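# Unit 7: When the Folding Table Gets a New Coworker

Notes for the course on work and automation, Romville evening program. Please read before we meet, and bring a pen, because there is room for your own remarks at the end.

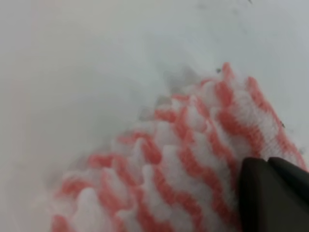
## 1. Where we left off

Last time we talked about warehouses, and a good many of you said afterward that it all felt rather far away, with the conveyor belts and the miles of shelving. So we are going somewhere smaller now: a commercial laundry, the kind that washes towels and cleaning cloths for hotels, gyms and restaurants. Our case is Gukberg, a family-run laundry that began using robot arms at its sorting and folding tables two years ago. I'm very fond of this case (as you'll notice!) and I have tried to leave in the parts that don't fit neatly anywhere.

## 2. Why cloth is hard

A box stays a box. You pick it up, and it has the same corners it had before. Cloth has no such manners. A thick striped cloth dropped on a white table bunches up, its ridges run off at a slant, a point sticks up where a corner may or may not be, and the fuzzy edge blends into the surface under it. A person reaches in, feels for the hem and gives it a shake without thinking about it. For a gripper, finding the edge is a job in itself – and a gripper finger close to the cloth hides part of what it is trying to find.

Keep this in mind when you read claims about how quickly a task will be "taken over." In laundry work, the washing was automated generations ago. The picking up and straightening out is what stayed with people.

## 3. What changed at Gukberg

The laundry bought its arms through a supplier called Kovik, and the first months were slow. Malte Hellwig ran the evening shift then and still does. Before the change, his people sorted, shook out, folded and stacked, and one person would usually do the whole thing from cart to shelf. Now the work is split:

- The arms take single cloths from the pile and lay them out.
- A person checks for stains and worn spots, and sets aside whatever the arm has bunched up.
- Folding is still done by hand for anything thick or fluffy.
- Someone on each shift looks after the arms, which includes wiping lint off the grippers and the tables.

That last job didn't exist before, and for quite a while it had no name and no extra pay. Nazareno Mancuso had been folding for almost 80 months when he was asked to take it on. He liked the work and disliked the arrangement, and he told the owners both things in the same meeting. The job is now a listed position with its own pay grade, though it took them most of a year to get there.

## 4. Hands, backs and talk

The folders report less reaching and fewer sore shoulders. They also report more standing in one spot, and that brought complaints about feet and lower backs, so the laundry put down mats and started switching stations halfway through the shift.

The other change is harder to put in a table. People used to face each other across the folding table and talk the whole evening. With the arms in between, they stand farther apart, and Hellwig noticed that new hires were taking longer to learn the little tricks – how to tell a worn hem by touch, say – that used to get passed along between two stories about somebody's cousin. He has since moved one table back to the old layout for training.

## 5. Terms to know

**Task splitting:** breaking one person's job into pieces, some for a machine and some for people.

**Exception handling:** dealing with whatever the machine can't. It often falls to the most experienced worker.

**Hidden work:** cleaning, untangling, resetting and watching, all of it needed and easily left out of the plan.

## 6. For next time

Pick a job you have done yourself, paid or unpaid, and write a page on which part of it you would gladly hand over and which part you would miss. If you have never worked with cloth, please fold a few thick towels at home first and pay attention to what your fingers are doing. Papers go in the tray by the door, and I'm happy to read drafts if you get them to me a couple of days ahead.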